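Kleidertausch im August: Wir sortieren schon mal vor

Kundwood tauscht wieder! Ende August räumen wir den Saal an der Mühle leer und hängen auf, was ihr nicht mehr tragt. Letztes Jahr kamen 177 Teile zusammen, diesmal will ich die 200 knacken (ja, ich bin da ehrgeizig). Los geht es um 10 Uhr, Abgabe ist schon am Abend vorher ab 18 Uhr möglich.

Ich habe zu Hause angefangen und erst mal alles Dunkle aus dem Schrank gezogen. Schwarz geht beim Tausch immer weg, das glaubt man gar nicht, und trotzdem liegt es bei den meisten von uns jahrelang ganz unten. Also raus damit, einzeln hinlegen, Nähte und Bund anschauen, und dann entscheiden.

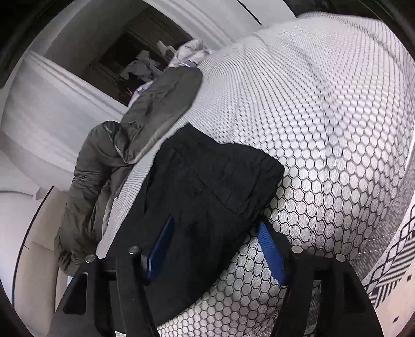
Knitterfalten sind übrigens kein Problem, wir haben vor Ort ein Dampfbügeleisen, das Liam Ellwood aus Cernside mitbringt. Löcher und kaputte Reißverschlüsse bitte vorher flicken oder die Sachen gleich zu Clive Marsden an den Nähtisch bringen. Er macht kleine Reparaturen gegen eine Spende, im letzten Jahr stand die Schlange bis zur Tür!

Pro Person nehmen wir 18 Teile an, Schuhe und Taschen zählen mit. Unterwäsche und Bademode bitte nicht. Was am Ende hängen bleibt, holt der Laden Vultau ab. Kleiderbügel fehlen uns noch, 100 Stück wären super, also bringt mit, was ihr entbehren könnt. Kuchen gibt es auch, und Kaffee natürlich.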